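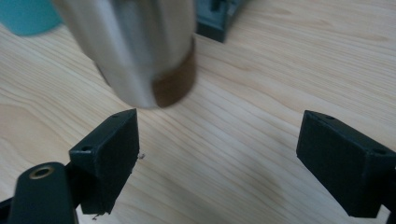 Skanamik Releases Carow 2, a Planner That Starts With the Tabletop

Open tooling for teaching grippers everyday pick-and-place is available for download this Thursday

STEDCOMBE. Skanamik today announced the second major release of Carow, its software for turning short recordings of hand-guided gripper work into motion plans that a robot arm can follow. The new version brings a rebuilt perception stage, a planner that handles blurred and half-hidden objects far better than the old one did, and a desktop tool called Shehu for looking through recordings and fixing them by hand.

We have been working on this one for a long time, and we are very happy to get it out the door!

Carow was written for ordinary table work: a metal cup to be moved, something else standing behind it, a bare stretch of wood to set it down on. Jobs like these look easy until you try to write them down for a machine. A shiny cylinder picks up every light in the room. It smears across the picture when it moves quickly, and its top is often out of view at the moment the software most needs to know where the rest of it is. The first version of Carow coped by throwing away any picture it couldn't read clearly, and with fast movements that could mean losing the very part of the motion people cared about.

Carow 2 keeps those pictures and puts them to use. The perception stage now treats blur as a clue to speed and direction. It tracks the two fingertips, which tend to stay sharp in a view taken from the gripper, and works out the position of everything else from there. When an object is streaked or partly out of view, the software carries a range of likely positions forward until a clearer picture narrows it down. The planner reads that range directly and leaves more room around anything it is unsure of. As the object comes back into focus the path tightens up again, and watching that happen on the screen is a real pleasure.

What's new in Carow 2

Blur-aware tracking. Motion blur is measured and passed along to the planner as a speed estimate, with its own confidence value.

Surface fitting from grain and texture. On a patterned surface such as wood, Carow lines up the markings from one picture to the next to recover how the gripper moved over the table. No printed markers are needed. On plain white surfaces we still suggest adding some texture, and the setup guide explains how.

Background objects as obstacles. Things at the far side of the table no longer need a name. If Carow can see part of a shape, it fits a simple volume around it and plans a path that stays clear.

Contact timing. The planner now handles the approach, the closing of the fingers and the release as separate stages, each with a speed limit that users can set. Earlier versions had a single limit for the whole motion, and we heard about that a lot.

Faster planning. In our own tests on a standard office desktop, a typical two-object plan that took 152 milliseconds in the first version now takes 22. That leaves enough time to replan while the arm is moving, a feature that is switched on by default.

Meet Shehu

Shehu is the part of this release that we expect people to have the most fun with. It opens a recording on a timeline, draws the estimated path over each picture, and lets you drag a point when the estimate is off. Carow then reworks the pictures on either side to match, so one correction usually takes care of a whole stretch. Recordings can be trimmed, split, tagged and compared side by side, and every edit can be undone (including the ones made last week).

During the preview period, testers sent in more than 200 bug reports and requests. A good share of them were about Shehu, and most of what they asked for made it in: keyboard shortcuts for stepping through a grasp, a color setting for dark gripper fingers against dark parts, and a warning when the fingers never fully close during a recording. We are grateful for every one of those messages, even the very long ones.

Known limits

Clear glass is still hard for Carow 2, and so are mirror-polished surfaces under a single strong light. Soft objects such as cloth are tracked but not planned for. Recordings made with the first version will open in the new one, though they need to be converted first, and large collections may take a few hours. The converter leaves the original files alone.

Availability

Carow 2 and Shehu can be downloaded from the Skanamik website starting Thursday at 9 a.m. Both run on Linux and Windows, with a Mac version of Shehu planned for the spring. The planner and the file format are released under an open license, and the documentation includes a set of practice recordings and a walkthrough of a first plan.

About Skanamik

Skanamik makes perception and planning software for small robot arms and hand-guided grippers. The company is based in Stedcombe, where it also runs an open workshop for people learning to program robot arms.

Press contact: Skanamik Press Office, Stedcombe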